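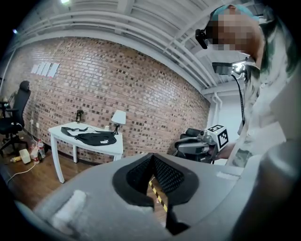
Grímur Nørgaard has run the Kovport workshop since January, when the lease at the old place ended and everything had to be carried across town in two days. He had looked at newer buildings with smooth walls and dropped ceilings. He picked the one with the brick.

"I liked that you could see where everything was," he says. "The pipes, the ducts, the beams. If there's a leak, I don't have to take down a ceiling tile to find it."

The red brick is the first thing most visitors mention. Nørgaard left it unpainted, against the advice of a contractor who told him white paint would brighten the room. The ceiling is white already, and so is the plain wall that meets the brick in the corner. He thought that was enough.

Brick has its problems. It sheds dust, and nothing sticks to it for long. Four sheets of paper are taped up side by side on the wall, and he says paper in that spot has come down more than once.

"Regular office tape gives up overnight. We went through a few kinds. You have to brush the brick first, and even then it goes up a little crooked. I've stopped straightening them."

He would like a proper board there. Nellberg, the landlord, allows drilling into the mortar but not into the bricks, and the mortar lines are never where the holes need to be. A rail hung from the beams is the current idea. Zisex quoted him 30 days for one, and he hasn't decided.

The floor took more thought than the walls. Yellow-and-black striped tape is stuck down on it, and Nørgaard laid it himself on his knees over a weekend.

"The first try was masking tape, and it was gone in a week. People walk on it, they drag carts over it. The striped stuff is thicker and you notice it even when you're busy with something else."

Cleaning is simple. The floor gets swept at the end of each day and mopped on Fridays. The pipes get wiped when he has the tall ladder out, and he admits that isn't often.

Asked what he would change, he mentions the sound. Hard walls and a bare ceiling make voices carry, and phone calls are taken in the hallway. A neighbor at Zamani has offered him some felt panels left over from a remodel.

"I'll take them," he says. "They can go on the white wall. The brick stays how it is."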